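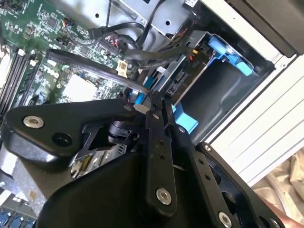 Bench Technician, Desktop Repair and Refurbishing

Trutstead
Location: Nistness, on site
Type: Full time, permanent
Hours: 42 per week, including paid breaks
Openings: 2

Trutstead repairs and refurbishes used desktop computers for schools, small offices and home users. We buy retired machines in bulk, test them, fix what can be fixed, and sell them with a warranty. We also take walk-in repairs from the public at the front counter. The Nistness shop has grown over the past year and we are adding two bench technicians, to start in January.

This is hands-on work. Most of your day is spent at a bench with a desktop case open. You will talk to customers now and then, but sales is not part of the job and there are no sales targets.

What you will do

Open, inspect and clean incoming desktop computers.
Test power supplies, memory, storage drives and main boards, and write down the results in our job system.
Replace failed parts and reseat loose ones.
Wipe storage drives using our standard procedure and attach the signed wipe record to the job.
Install an operating system and drivers, then run the overnight load test.
Strip machines that are not worth repairing and sort the usable parts into stock.
Write short repair notes that a customer can read without a technical background.
Cover the front counter during lunch, usually one or two days a week.

A typical technician finishes 5 full refurbishing jobs in a shift once trained. New hires are not held to that number during their first two months. We would much prefer a machine to sit on the bench until the next morning than go out with a fault.

What we need from you

At least one year of experience repairing desktop computers. This can be paid work, school lab work, or steady work on your own account, as long as you can talk through it in detail.
Comfortable using a multimeter.
Able to follow a written test procedure from start to finish and sign for it.
Clear written English for repair notes.
Able to lift 42 pounds from floor to bench height. Pallets are unloaded with a lift, but single machines are carried by hand.
Able to stand or sit at a bench for most of a shift. Stools and height-adjustable benches are provided.
Legally allowed to work in the United States.

Helpful but not required

Soldering experience, in particular replacing capacitors and power jacks.
Experience with Linux.
Spanish, or any other language spoken at the counter.
A forklift certificate. If you do not have one and would like one, we pay for the course.

You do not need a degree. You do not need an industry certificate, though if you have one, please list it.

Schedule

The early shift runs from 7:00 a.m. to 3:30 p.m. and the late shift from 10:30 a.m. to 7:00 p.m. Technicians trade shifts every two weeks. If you need a fixed shift for child care or school, say so in your application and we will tell you before the interview whether we can do it. The weekly total of 42 hours is made up by a half shift every second weekend, paid at the overtime rate where the law requires it.

The shop closes for inventory for two days each summer. Those days are paid.

Pay and benefits

Starting pay is $20 an hour. After the two-month training period there is a review, and pay is reviewed again every year after that.
Health and dental coverage starts on the first day of the month after you are hired.
Paid vacation, plus paid sick time that is counted separately.
Work boots and safety glasses are paid for by the company.
Employees may buy one refurbished desktop a year at parts cost.
Free parking behind the building. The bus stop is across the street.

Tools

Each bench has its own set of screwdrivers, a multimeter, a grounding strap and mat, an air duster and a spare known-good power supply. You may bring your own hand tools if you prefer them. Mark them with your name. Power tools have to be checked by the bench lead before you use them on customer machines.

Training

For the first two weeks you work next to an experienced technician and do not take jobs alone. The first week is intake and testing: opening cases, checking drive bays and cables, logging what came in. The second week covers repair and drive wiping. After that you start on machines from our own stock and move on to customer repairs when the bench lead signs you off, normally by the end of the second month.

We also hold a parts session once a month with our supplier, Hurkon. It is on paid time and attendance is expected.
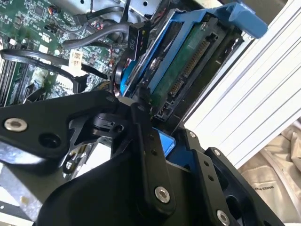 How to apply

Send a resume and a short note to the shop, or leave both at the front counter in an envelope marked Bench Technician. The note should be no longer than one page. In it, tell us about one desktop repair you did yourself: what the fault was, how you found it, and what you did about it. Please write it in your own words. We read the note before the resume.

Do not send copies of identity documents at this stage. We will ask for them only if we make an offer.

What happens next

Applications are read in the order they come in. If we would like to meet you, we will call or email to set up a visit to the shop. The visit lasts almost two hours and has two parts. The first is a conversation with the shop manager and the bench lead. The second is a bench test: we give you a desktop with a known fault and 20 minutes to look it over and tell us what you would check first. You are not expected to have it running by the end. Tools are provided, and visitors are paid for the bench test at the starting hourly rate.

We contact two references for anyone we plan to hire. They can be teachers or past customers if you have not had a formal job in repair.

Everyone who applies gets an answer, including those we do not interview.

Other openings

Our sister company, Lazarević Office Supply, is looking for a part-time delivery driver in the same area. You may apply for both jobs, but please send separate applications.

Trutstead is an equal opportunity employer. If you need a change to the interview or the bench test because of a disability, tell us when we contact you and we will arrange it.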